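Room 36, After the Last Bell

The robotics club at Wonham meets in Room 36, which was a sewing classroom until the machines were sold off. The long tables stayed. Two of them are bolted together under the window, and that is where the arm lives.

Anselmo Calvo teaches physics in the mornings and runs the club from three-thirty until the building closes. He started it with one line-following car and a box of donated motors. Now the club has an arm, a parts cabinet with labeled drawers, and a waiting list. The students call the arm Bustamante, after the street the school is on, and it is written that way in the logbook.

This year's project is a sorting and handling task for the Clirus student meet in January. Teams get a bag of household and toy-like items they have not seen before. The arm has to pick up each one, hold it clear of the table, and set it down in a metal dish. Points are lost for drops, for squeezing too hard, and for asking a judge to reset the table. A perfect run is worth 500 points. Last year the club finished in the middle of the pack and came home with a list of things to fix.

Most of that list was about grip. The old program closed the fingers by the same amount every time. It did well with blocks and badly with everything else. Trinidad Carretero, a junior, rewrote it over the summer. Her version closes the fingers in small steps and checks the motor current after each one. When the current rises past a set value, the fingers stop.

"The number was wrong for weeks," she says. "It was fine for hard things and then it would crush a sponge. I ended up with two numbers, one for the first touch and one for the lift."

The students practice with whatever they can find. There is a crate under the table with bottle caps, brushes, pet toys, a soap dish and a good many things nobody has bothered to name. Each attempt gets a line in the logbook: item, angle, result, initials. The log stood at 1552 attempts when I first visited and 1777 when I came back. The entries are short. "Slipped." "OK." "OK but crooked." "Too low, hit table."

Shiny objects have given the team the most trouble. The wrist camera finds an item by its outline, and a bright reflection can look like an edge. Steel dishes are bad for this too. Calvo bought a cheap desk lamp and taped tracing paper over it, and that helped some. The younger members now check the light before every session and write the lamp position at the top of the page.

There is also the question of where to hold a thing. An item with a wide top and a narrow lower part can be taken from above or around the stem. The students argued over this for two meetings. The tops are easier for the camera to find, but they are round, and round surfaces slide out from between flat fingers. The team settled on the narrow part – lower down, with the weight above the grip – and a slower lift.

Money is tight. A local packaging company, Prultamex, pays for replacement servos and the bus to the meet. Everything else comes from the school or from home. The fingers are on their third set, and Calvo keeps the older two in a drawer so new members can see where they cracked.

Carretero will run the controls in January. Two freshmen are learning the job from her, taking turns at the keyboard while she keeps the log.
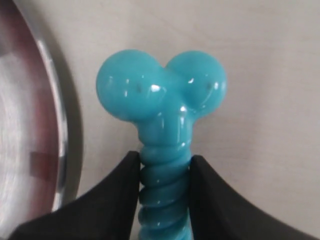

Starting a Club of Your Own

Calvo's advice to other teachers is to begin with one task and one table. He suggests a small kit arm, a fixed camera position and a paper logbook that stays in the room. Students should write down failed attempts the same day. He would also ask for a room with a door that locks, so the setup can stay in place between meetings.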